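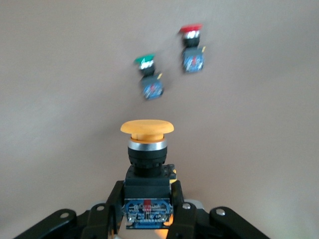 Most workshops I visit keep their pushbuttons in one deep bin. Yellow, green, whatever was ordered last, all mixed together with the contact blocks still fitted. I think this is a bad habit, and I have thought so since I took over the parts room at Barrientos and found 131 loose pieces in a box meant for cable.

The usual defense is color. A yellow cap is easy to spot, people say, so why sort? But the cap is the least useful part to go by. What you need to know is on the label of the contact block, and that print is small. Two yellow buttons can look the same from above and be wired for different jobs.

Rafia Arain, who ordered for us until June, wanted a cabinet with 27 drawers. I argued against it. Drawers get shut and forgotten. A shallow open tray with dividers costs less and shows what is missing as you walk past.

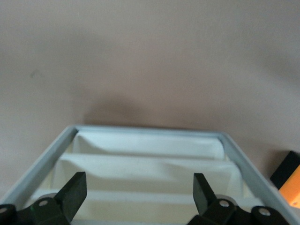 A light gray tray with white curved dividers.

Some will say open trays collect dust. They do, and a cloth deals with it. I would still take a dusty tray over a clean drawer that holds the wrong part. Store the buttons upright, with the block labels facing out - and leave the cable box for cable.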